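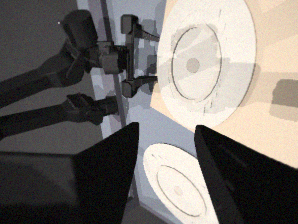 Two plates, two arms, from the simulated version of the cell. View past the gripper fingers.

Stop tuning in the sim

An opinion, written fast, before the second shift gets in and wants the bench back.

I look after one cell. Two arms, a pair of tables, a stack of plates, and a model of the same thing on a computer upstairs. The cell moves plates from one surface to another for Ruledo, the tableware people, who want to know if a machine can do the last bit of sorting before packing. That's the job. Pick up plate, put down plate. Simple enough that everyone has a view on it.

My view is that we set these cells up backwards. All of us. The people who sold us the arms, the people who wrote the model, and me for the first 7 weeks.

What happens is this. The model arrives first. Arms are still on a truck, floor isn't even painted, and there's already a screen with plates on it. So people start tuning. Grip width, approach angle, how slow to go over the last stretch. Feels like progress. Olaia Soler had the thing picking plates in the model before I'd unpacked a single cable, and I was grateful, I really was. Then the hardware came in and we loaded her numbers and chipped a rim on the second plate.

Not her fault. The numbers were right for the place they came from.

A rim is a mean thing to grip. Look at a plate side on, from where a wrist camera sits, and the circle goes to a tall oval and the rim is this thin edge you're trying to get one finger over and one finger under. Tilt the plate a bit and it's a different oval. In the model the edge is an edge. On the bench it has glaze on it, and the glaze is thicker on one side because that's how it ran in the kiln, and the finger pad has 2 months of wear. None of that is in the model and I don't think it should be. Somebody will write to me and say you can put it in. Yes. You can put anything in. Then you have a second machine to maintain and it's made of guesses.

So, how I'd do it, and how we do it now.

Fingers first. Before anybody opens the model. Take the fingers off, look at the pads, put them back on square. Ours had gone on with one screw tight and one screw nearly tight, from the integrator, and it took us 10 days to find because we were busy changing values upstairs. The tips met fine when closed. Under load one of them rolled a little. You could feel it with a thumb! Marcelino Rivas felt it with a thumb, in the time it takes to drink a coffee, and he'd only come down to borrow a hex key.

Then the tables. Are they flat, are they where the drawing says, do they move when someone leans on them. One of ours moved. There's a guy at Kustgate, who supplied the frames, who still says it didn't.

Then the camera mount. Wrist cameras get knocked, it's what they're for practically. A knock of almost nothing at the mount is a miss at the rim. Check it at the start of every shift against a mark on the table, a real mark, scribed. We used tape for a while. Tape walks.

Then light. This one I'll argue about with anybody. The one thing I'll give the model is shadows. Ours is full of them, big hard-edged grey ones lying across the plates and the table, and when I first saw it I thought it was silly, I thought who lights a bench like that. Well. Around four in the afternoon in December we do. There's a window on the yard side and a gantry overhead, and when the sun gets low you get bars of shade across everything white. White plate, pale table, grey bar over both. The vision would take the edge of a shadow for the edge of a rim and send the fingers to it. Very confident about it too.

The model had that problem sitting in it the whole time and we had turned the shadows off, to make the numbers look better. I'm still annoyed with myself. We put a blind on the window and turned the shadows back on upstairs and I would do both again.

Which brings me to what I think the model is for. Clearance. Two arms working over the same plates is a traffic problem and I would much rather have the crash on a screen. When one arm is reaching in from the left with its prongs at a plate and the other one is coming in with its own fingers low and close, you want to know who's in whose way, and you want to know before you've paid for the second elbow. We've paid for a second elbow. It's 5 weeks' lead time from Brellon and they don't hurry.

Use it for reach, for order of moves, for where to stand the tables so there's floor left to kneel on. Ask if a person can get a wrench to the wrist joint with both tables in. Ours couldnt, at first. The layout was beautiful and you had to lie on your side to reach the bolts. Whoever draws these has good knees or never kneels.

Don't use it for grip. Don't use it for speed over the last stretch. Get those on the bench with real plates, and get them from the person who'll be standing there when it goes wrong.

I've had pushback. Iñaki Toledo runs the other cell in our building and he thinks I'm being old about it. His line is that tuning on hardware costs plates and wears the arms, and that a night of simulated picks is free. Fine. He's right that it's free. He ran his whole setup that way and his cell was up sooner than mine, I'm not going to pretend it wasn't. But he handles plastic trays. Drop a tray, pick it up. He also has one arm, bolted to a plinth the size of a car.

A better objection came from Consuelo Montes, who does our safety reviews and doesn't care about plates at all. She said if you do your tuning on the bench you have people near a moving machine for longer, and tired people, because setup always runs late. I don't have a clean answer. We went to slow speed only with the guard open, and one person at the stop button who isn't allowed to do anything else, no phone, no clipboard. It makes it slower. She'd still like fewer hours of it. So would I. If there's a good case for the model doing grip work it's hers and not the one about cost.

And there's the matter of who owns the numbers. In most shops I've seen, the values live with the software people. Something drifts on the floor, the floor files a note, the note goes upstairs, someone changes a value to cover for a loose screw. Now it works. Three weeks later the screw gets tightened by someone doing their job properly, and it stops working, and the one who tightened it gets blamed. I have watched this happen. I've been the one who tightened it.

So the rule now is the values for grip and approach are written on a card at the cell, in pencil, and whoever changes them writes why. The copy upstairs follows the card. Shigeru Onishi set up the same thing in his shop before I did and I took it from him whole, including the pencil. People laugh at the pencil. With pen you get a card that's all crossings out and no one reads it, and with a screen you get forty entries that say "adjusted".

Last month's card has one I like. "Opened wider, new plates from Iglesias are fatter at the lip." That's it. No ticket. The new plates were fatter at the lip, someone had one in their hand and noticed. The model still has the old plate, same rim all the way round, and will have it til somebody gets to it. Doesn't matter much. We don't grip with those numbers.

What I'd ask from the people selling cells is small. Ship the fingers and the pads before the arms. They fit in a padded envelope. Let me put them on a plate by hand and feel where they roll while the truck's still coming. And give me a model with the shadows on by default and the grip values blank. Blank, so I have to go and fill them in from the bench. An empty box makes people ask. A box with a number in it, people believe the number, I did.

Also spare pads. Send more than a pair, the pads go long before anything else does and they're the one part that's never in the crate.

That's the second shift coming in. They've got a box of the fat-lipped ones to run and the left arm's mount wants checking against the mark first.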